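Clisovley – Dristby (Donosar)
Reviewed May 27, 2018

Clisovley's second album was recorded over 19 days in February, and it sounds like a record made by people who had already played the songs to death on stage. There is very little fuss in it. Two guitars, bass, drums, a cheap organ on three tracks, and vocals kept fairly low in the mix.

The opener, "Su", is the best thing here. It starts on a single organ note and takes more than a minute to let the drums in, and when they come they are dry and very close. The chorus is only four words long and the band has the sense to leave it alone. "Sixty Miles" is quicker and less interesting, and the middle of the album sags a little. Two slow songs in a row was a mistake, and the second could have gone.

Side two picks up. The bass playing on "Harbour Tax" is excellent, and the closing track has a long fade that I didn't want to end.

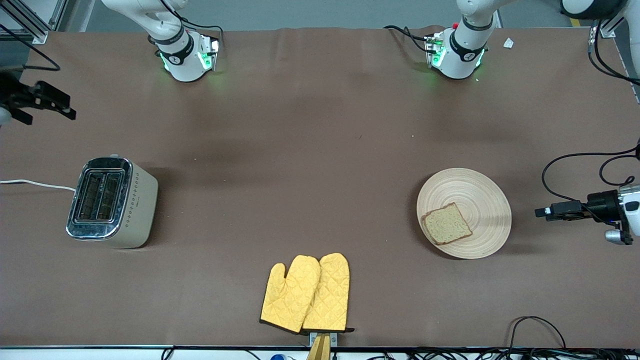 Donosar has pressed 200 copies on vinyl, with a download code in the sleeve. My copy is flat and quiet, apart from a few clicks at the start of side two. The sleeve itself is plain card in a smooth brown, much like the paper covering that long table, with the titles in small black type. It marks easily, so keep it in a plastic outer. The lyric sheet is hard to read under a lamp.

At 60 minutes it is slightly too long for one record, and the last song on each side loses some bass. I would still buy it over the debut.

4 out of 5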